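Haltbridge Two-Arm Project: Frequently Asked Questions

Last updated in January by the student build team, Clundetville. Faculty contact: Ľudovít Jireš, Room 142.

General

What is the project?
A student project course run alongside the robotics club. Each group spends a term getting a pair of small robot arms to handle flat objects on a tabletop: cards, discs, sheets, a card holder. The deliverable is a set of recorded episodes, a trained policy and a written report.

Do I need to be in the club to enroll?
No. Club members get no priority. If the section is full, put your name on the list outside Room 142 and come to the first meeting anyway.

What should I know beforehand?
Enough Python to read someone else's script and change it. Linear algebra helps in week four. Soldering is taught in the lab and is not assumed.

How many students are in a section?
The cap is 17. Groups are three or four people. You may request one partner by name.

Hardware

Which arms does the lab use?
The cell has two white arms with black joint housings, mounted facing each other on a grooved aluminum rail at the front of the table. Each ends in a two-finger gripper. Spare joint housings are in the drawer marked Renetti.

Can I run only one arm?
Yes, for the first two assignments. Set the other arm to its parked pose in the config file before enabling torque. From assignment three on, both arms must be active in every episode.

Why is there a patterned cloth on the table?
Policies trained on a plain surface did poorly when the surface changed. The cloth is swapped between assignments. Do not iron it, tape over it or bring your own without asking.

What objects are in the card task?
The blue holder, the cards, the red disc and the translucent pink sheets. Layout varies by episode. In the layout below, the holder sits between the grippers and the sheets are spread diagonally to the right of it and toward the front.
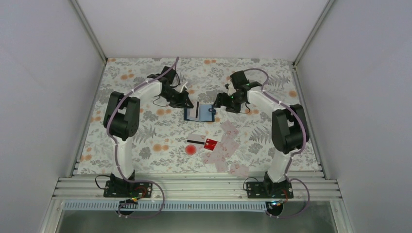 Where does the cable go?
Along the outside of the arm, following the links, held by the small white clips. Leave enough slack at each joint for the full range of motion. Move the arm by hand through its limits with torque off before you power it. A cable that pulls tight at the wrist will show up as position error and you will waste an afternoon on tuning.

A board at the base has no light. What now?
Power down, reseat the connector, power up. If it is still dark, write the fault in the bench log and use another time slot. Do not swap boards between arms — the calibration is stored per side.

Data and software

How many episodes do we need?
The minimum for the final assignment is 417 usable episodes per group. Episodes with a dropped frame or a hand in view are not usable. The Shukla script checks for dropped frames; hands you have to find yourself.

Can we use last year's data?
For pretraining, yes. The archive holds 3128 episodes. It was recorded with a different gripper offset, so apply the correction in the readme first. Archived episodes do not count toward your minimum.

The translucent sheets are hard to detect. Can we leave them out?
Not in the card task. Groups have had fair results by lowering the exposure and turning off the overhead light on the window side. Report whatever settings you used.

Grading and lab access

How is the project graded?
Half on the report, a quarter on the data set, a quarter on the demonstration. A failed demonstration with a clear account of the cause can still earn most of its marks.

When is the lab open?
From 9 a.m. to 8 p.m. during term. Slots are 90 minutes and one group may hold two at a time. Unclaimed slots are released after 15 minutes.

How do I report damage?
Write it in the bench log and email Ľudovít Jireš the same day. Students are not billed for parts broken in normal use.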